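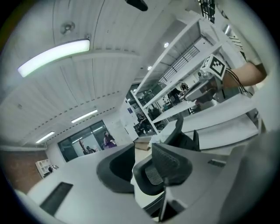
When a company says it is going to automate a job, most people picture a machine arriving on a pallet. At Nolte, where I kept the stock records for the parts counter, the first thing to arrive was a change in what we were paid to do. Some of us stopped packing orders and began teaching the packing to a robot, by doing it with a gripper in hand. The work moved off the warehouse floor and into a room like any other office: fluorescent lights, black office chairs, a broad white desk, tall open shelves, and a bare arm holding out a gray gripper with a patterned white cube on top. A person walking past would not take it for warehouse work. I think that is a large part of the problem with how it is paid.

The packers who moved over kept their old grade. Management's reasoning was that the motions were the same: pick up the part, turn it, set it in the tray. On paper that holds. In practice a packer on the floor is judged by the orders that go out, and can work fast and a little sloppy as long as the box is right. A packer with a gripper is judged on every movement. A fumble that would cost nothing on the floor means doing the whole thing over.

Osamu Yagi packed at our Hirnau site for years before he switched. He told me his shoulder was better and his wrist was worse. He also said he missed the noise. By January his group had recorded 3,976 usable runs, and 2,109 of them were of one task, putting small bearings into divided trays. He was good at it, and he got the same hourly rate as the day he started.

I am not against the project. The Celine line needed help, and the lifting there hurt people. If a machine can take that over, it should. I also don't believe the claim, which I heard plenty of times at Trekerard, that people who record this work are foolishly training their own replacements. They were asked to do a job and they did it well. The decision about who stays is made by somebody else.

What I object to is paying for it as if it were used up at the end of the shift. A packed order is sold once. A recorded run is kept, copied and used again, maybe at sites the packer will never see. The company treats it as an asset. The person who made it should get something for that – a higher grade at the least, and a written promise of first pick of the jobs that come after.

Nolte offered a one-time bonus of 100 dollars. The packers asked for 900. They are still talking.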